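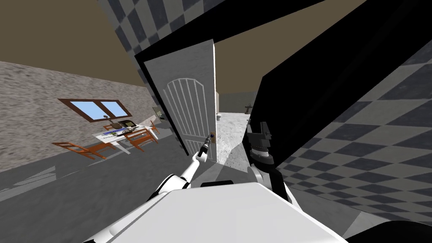
Piltico Cover Planner

Every school has a cover board. It lives outside the staff room, it is updated in three colors of marker, and by second period it is wrong. Piltico replaces it with a screen that can be wrong only if you type the wrong thing in.

Enter your absences by 7:15 and the planner suggests who takes what. It keeps a running tally of free periods lost, so the obliging teacher in Room 4 stops getting asked every single time. The less obliging ones will notice the change first.

What you get
Licenses for up to 72 staff
13 ready-made cover sheets, including one for a lab with no lab teacher
Timetable import from Warkum and Jelley (Perron files need converting first – sorry, we've tried)
Printed daily list, for people who will print it anyway

"I used to hide in the book closet during my free period," says Tamer Moussa, who teaches eighth-grade history. "Now I can look up whether I need to."

Price: $132 per school, per month. Training is one session after school, and we bring the snacks. Schools starting in May pay nothing until the fall term.

Piltico does not write lesson plans, chase late grades or fix the copier. We get asked about the copier a lot.

Request a trial
Compare plans
Talk to support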